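Can a small robot arm do sorting and putting away yet?

Posted in Home Workshop > Automation
Asked by Hyun-seo Son

I run a small repair and parts business out of a converted garage. We take in old sewing machines, the oldest from 1940, strip them, and sell the good parts. Every Monday somebody has to sort a bin of mixed screws, bobbins, feet and small brackets into trays. It takes most of the morning and everyone hates it.

I keep seeing videos of cheap arms folding towels and loading dishwashers. My brother-in-law says I should get one and be done with it. I don't need towels folded. I need small parts picked up off a bench and put in the right place, and if it could wipe down the bench afterward I would be thrilled.

Is this something a two-person shop can do now, or should I wait? I can solder and I can follow instructions but I am not a programmer. Budget matters but is not the main thing. I would like to hear from people who have tried it, please, not people who have watched the same videos I have.

Sabina Ekanayake
Member, Skalness

Short version: partly, and less than the videos suggest.

I help out with a tabletop setup, so I can tell you what the work looks like at the simple end. There are two things you should know before you spend money.

1. Somebody has to show it the job. With the kind of arm you are probably looking at, you move one arm by hand and the second one copies it. You do the same pick and place over and over, and a program learns from the recordings. For a sorting job like ours, the trays are just squares of colored tape on a cutting mat, one color for each block. Plan on a person standing there for every example. We did 100 for our first try and it was not enough.

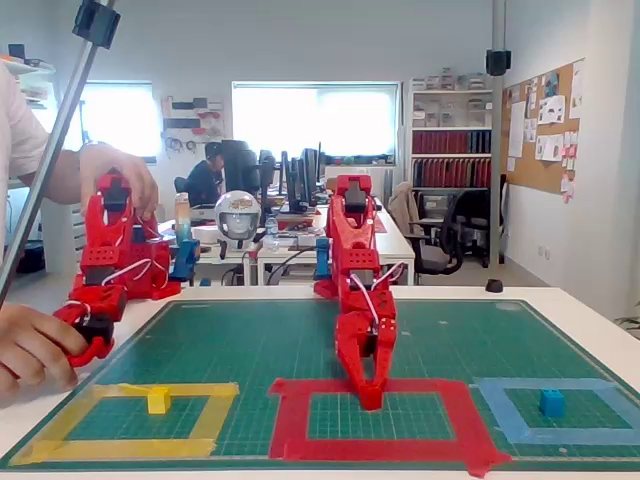 2. It learns your bench, and only your bench. Move the lamp and it gets worse. Swap the mat and it gets a lot worse. We lost an afternoon after somebody nudged the base of the arm and clamped it back down a little to one side. Mark where everything goes before you record anything.

Now your sewing machine parts. Blocks are easy. They have flat sides, they are all the same size, and the color tells you where they belong. A bobbin will roll. A screw lying flat on a hard surface is a miserable thing to grab with two stiff fingers. I would not promise you anything on screws.

If you want to try it, start with the presser feet. They are a decent size and they don't roll. Have it move feet from one spot to one tray and nothing else. If you can get that working with 2 kinds of feet in a couple of weekends, you will know whether you like doing this. Some people do and some people can't stand it.

Bench wiping is a separate job and you would have to teach it separately. I would use a rag.

Prodromos Margaritis
Member

No. Get a set of sieves. I sort hardware for a living and a stack of sieves with the right hole sizes will do your screws in ten minutes. Look for Rurka or any of the others, they are all the same. Robots are fine for car factories.

Ajith Shetty
Moderator, Home Workshop

Prodromos is blunt but he is right about the screws. Sieves or a vibrating tray for anything that sorts by size. Save the arm for things that have to be told apart by looking at them.

I want to add something about chores in general, because the brother-in-law question comes up here every February when people have been cooped up in their garages. The picking up is the part that gets filmed. The part that decides whether you save any time is how the stuff arrives and where it has to go.
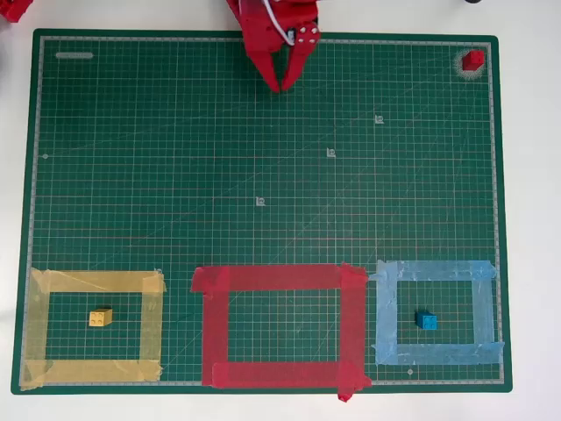 Your bin is the problem, as I read it. You have feet, bobbins and brackets all tangled together, and any arm you can afford will have a hard time reaching in and coming out with one item. Compare that with a red cube lying by itself in the corner of a mat, with a red taped area left open for it and clear space on every side. That is a fair first task. To turn your bin into that task, somebody has to tip it out and spread the parts so they don't touch, and by then a person could have sorted half of it.

So time it before you buy. Take one bin, have one person spread it and another sort it, and write down both numbers. When we did this at my old shop, Politis, spreading took 40 minutes and sorting took less than that. We didn't buy an arm. Your parts may come out differently – ours were mostly springs.

If the spreading turns out quick, go with Sabina's plan and start with the feet. Keep the bench the same, keep the lighting the same, and keep a person nearby with a hand on the power switch. Don't leave it running over lunch.

As for dishes and laundry at home, I wouldn't buy anything for that this year. I have a floor vacuum and it gets stuck under the same chair every night.

Hyun-seo Son
Original poster

Thanks all. Ordered the sieves. I will time the spreading next time we do a bin and post what we get. Sabina, if I do go ahead with the presser feet, did you use regular masking tape for the squares or something else? My bench gets oily and I don't think masking tape would last.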